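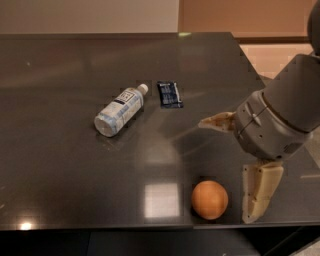

The Mendora public study hall will start clearing left-behind items from its tables every evening, under new rules that take effect at the end of May. Until now, staff removed things only twice a week, and belongings often stayed where their owners had put them. The change covers personal items of any value as well as ordinary litter. A plastic bottle lying on its side, a small dark blue packet and an orange ball on a dark gray tabletop would all be gone by closing time under the new schedule, though they would not all go to the same place.

Bottles, cups and wrappers will be sorted into recycling or trash the same night. Anything that could be used again, such as balls, chargers, notebooks and umbrellas, will be tagged with the table number and moved to a shelf at the front desk. Items on the shelf will be kept for nine days and then donated.

The hall, in the former Skotov department store, has 104 tables on two floors and draws 900 visitors on a busy day during exam season. Staff logged more than 600 abandoned items in the spring term, according to a notice posted at the entrance and dated 26 May 2023. Drink bottles made up the largest group, followed by snack packaging.

"People leave for lunch and put a bottle down to hold the seat, and then they don't come back," said Lucian Dumitrescu, the hall's manager. "The next person doesn't want to touch it, so the table stays unused all afternoon."

Holding a seat with an object will still be allowed, but only for short breaks. Visitors who plan to be away longer are asked to take their things with them or rent a locker on the ground floor. Lockers are free with a library card and can be used until closing.

The new schedule is also meant to protect the furniture. The glossy tops were put in last year by Lerus, a local furniture maker, and they show rings and smears more than the old ones did. Sticky spots from spilled drinks have been the most common complaint from evening visitors. Under the new rules, each table will be wiped down once it has been cleared — something that could not be done properly with belongings still on it.

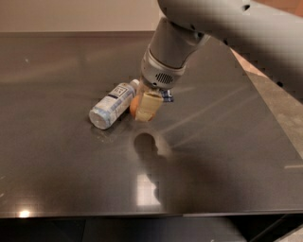
A bottle with a white cap and a pale label lies beside a round orange object on one of the hall's glossy tabletops.

Bottles that still have a drink in them will be emptied before they are recycled. Reusable bottles will be rinsed and placed on the shelf with the other items. Sealed snacks will be kept until the following morning, and opened food will be thrown out right away. Dumitrescu said the hall had considered keeping all food for a full day but did not have a good place to store it.

Some regular visitors said the rules could be hard on students who use the same table all week. Others wanted the evening round to begin after closing, so that nobody's things would be moved while they were in the restroom or at the copier. The hall said staff will begin with the upper floor, which closes first, and will make an announcement before they start.

Eating at the tables is still not permitted, but drinks with a lid are. The café on Ciobanu Street, next to the side entrance, has agreed to put a second recycling bin by its door for visitors on their way out.

Owners can claim an item by describing it at the front desk and giving the table number, if they remember it. No identification is needed except for phones, laptops and wallets, which are locked in the office.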